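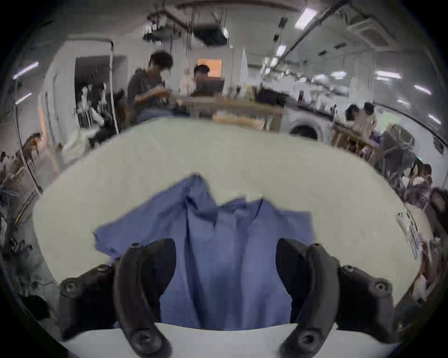

Speaker notes: the Lendolside uniform exchange

Welcome parents and staff. Thank Munther Tannous for the use of the hall.

The exchange opened in June and has passed on 560 items of school clothing. Pause here.

Explain the terms – each family may take up to six items a term, free of charge. Garments should be washed and have any name labels removed.

Ghassan Majali will then speak on winter coats (20 minutes). Questions to follow. Forms are at the door.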